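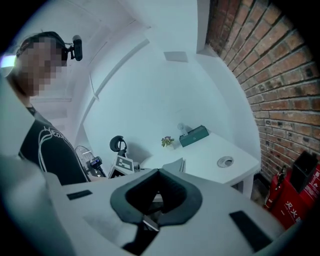
A reader wrote under my last post that a policy trained from hand-held grippers must fall apart as soon as the desk or the lamp is different. I promised a longer answer, so I try.

Driltlow project notes, posted in December
By the Negash desk

1/ The worry is fair. Our first policy did fall apart. We trained it on 300 demonstrations, all from one desk, and it learned the desk better than the task.

2/ After this we changed only the data. Same network, same training time, 2446 demonstrations, many rooms. The task stayed very plain: pick up a small box and set it upright.

3/ On desks it had never met, the new policy finished far more trials. I do not give a percentage yet - two of our test rooms were too similar and I want to repeat them.

4/ One more result surprised me. We cut the set to 800 demonstrations but kept every room. It lost very little. So the variety of places helped more than the number of repeats, at least for this task.

5/ What still fails: shiny boxes, and boxes very near to the edge of the desk. The policy closes the fingers too early. We see this also with the Uvier fingers, so I do not blame the rubber.

6/ Several of you asked for the room list and the splits. I am cleaning them now and will post them in this thread.

Print this thread | E-mail this thread
Contact: Prostden Lab | Copyright Prostden | Back to top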